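How to bring a theatre team through its first months with a surgical robot

Prastine Training Notes, January 25, 2023

If you are reading this, there is a fair chance your hospital has just signed for a robotic system, and somebody has handed you the job of getting everyone ready for it. I have helped with a few of these now, the longest of them at Cabello, and I still remember how many evenings I spent wishing there were a plain set of steps to follow. So I have written mine down. They are meant for theatre managers, lead nurses and anyone else who looks after the people in the room (the surgeons will have their own course to go on, and very thorough it is too).

Before you start

Give yourself 15 weeks between delivery and the first patient, if you can possibly get them. You will be told it can be done in less, and perhaps it can, but people learn at different speeds and it is a kindness to leave some slack. You will also want a room where the machine can stand set up between sessions. Moving it in and out of a working theatre for every practice eats up the morning and puts everyone in a bad mood before they have begun.

Step 1. Write down who does what today

Sit down with the whole team, porters included, and go through an ordinary operation from the moment the patient comes in. Put every small job on paper. Who passes the needle? Who cuts the thread? Who can see the surgeon's face, and uses that to guess what is wanted next? That last one sounds a bit silly, but it matters a great deal, as the surgeon will soon be sitting at a console across the room with their head down. At Cabello we filled 40 sheets and I was glad of every one of them.

Step 2. Go through the list again with the robot in mind

Mark each job as staying, changing or going. Be open about the ones that are going. The assistant who used to hold a retractor for two hours may be delighted to lose that task, or may feel rather pushed out, and you won't know until you ask. In our case the scrub nurses gained the most new work: draping the arms, fitting and swapping instruments, keeping an eye out for arms bumping into each other, and being the surgeon's hands at the table.

Step 3. Agree how you will speak to each other

With the surgeon away from the table, nods and glances stop working. Choose short set phrases for swapping an instrument, passing a needle in and taking it out again, and ask for every one of them to be repeated back. It feels stiff for a week or so and then it becomes second nature — our Zaleck team now do it in the tea room without noticing.

Step 4. Practise on pads before anything else

Plan plenty of stitching sessions on practice tissue, and please have the nurses and assistants there for all of them. It is tempting to treat this as the surgeon's homework, but the table side has just as much to learn. Start with a single straight cut, then add a second one beside it, then a slanting one, which asks for quite different angles from the wrists. The surgeon will be learning to judge the pull on a thread by eye, and the nurse will be learning how long to leave it and when to have the next one ready.
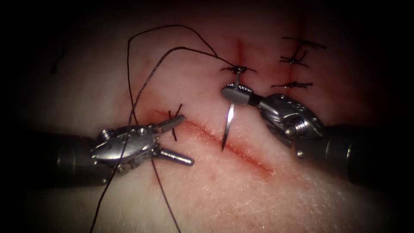 Let everyone have a turn at the console as well, even those who will never use it on a patient. A nurse who has tried to tie a knot from that seat understands very quickly why the surgeon goes quiet, and why a long thread can be such a nuisance. Keep these turns short and cheerful, and don't score them.

Step 5. Rehearse the bad day

Practise stopping. Undock the arms, move the cart back and get the surgeon scrubbed and to the table, over and over, until the team can do it without raising their voices. Do it with the night staff too. They are easily forgotten, and at Orkovau we had to go back in December and run the whole thing again for them.

Step 6. Keep asking after you go live

Hold a short chat after each list for the first few months, with tea if the budget stretches to it. Ask what was awkward, whose back hurts, who felt they had nothing to do. Change the job sheets from Step 1 as you go and pin up the new version with the old one taken down, so there is only ever one on the wall.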